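6.4 Spill events during cup-to-plate tasks

Applies to: Trikis arm controller, Bruso wrist module, table-top serving and pouring routines.

A spill event is any release of dry material outside the target container. The controller does not detect this by itself. Wrist force readings for a light cup fall below the detection threshold, and the routine will report COMPLETE even when most of the material is on the table. Fault code 181 is raised only if the gripper closes on nothing or if the cup is lost during transfer.

CAUTION: Do not clear a spill while the arm is holding position above the table. A held arm is powered and can move when the routine resumes. Use the stop procedure below.

6.4.1 Stopping the arm

1. Press Hold on the pendant. Wait until the joint speed readout shows zero.

2. If the cup is still in the gripper, lower it to the table with the jog keys, then open the fingers. Do not open the fingers above the plate.

3. Raise the wrist until it is clear of all objects, then press the emergency stop.

4. Check the status of the arm at the pendant. Lit indicators on the base, elbow or wrist must not be used as proof that the arm is safe or unsafe to approach.

Note: On units fitted with external cable runs, check the loops between the elbow and the gripper before raising the wrist. A loop that hangs low can drag across the table and knock over the cup.

6.4.2 Recording the spill

Record the spill before anything is wiped or moved. The spread of the material is the main evidence for the cause. A narrow trail between cup and plate points to early tilt. Material on all sides, as with the brown crumbs around the yellow cup and the orange plate, calls for the full check in 6.4.3, starting with the wrist.

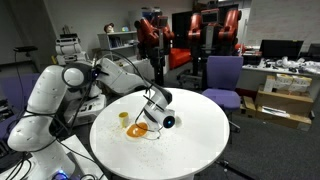 6.4.3 Finding the cause

1. Open the run log and find the tilt segment. Compare commanded and measured wrist angle. A difference of more than 4 degrees is a calibration fault; go to 6.5.

2. Check the wrist speed limit. The value for dry goods is 22 degrees per second. Routines imported from Nulleo keep their own limit and must be edited by hand.

3. Check the plate position against the taught point. Plates have no locating feature and may shift on a smooth top.

4. Check grip force. If the cup slips in the fingers, the pour angle is wrong even when the wrist angle is correct.

6.4.4 Return to service

1. Remove all loose material from the table top, gripper fingers and base platform. Use a vacuum – compressed air drives grains into the joint seals.

2. Reset the emergency stop and home the arm at low speed.

3. Run the routine once with an empty cup, then once with a measured fill.

4. Enter the event on form 73 and send it with the run log to Ansel Kapoor. Calibration faults also go to Thaddeus Lyons, who must sign before the arm is used again.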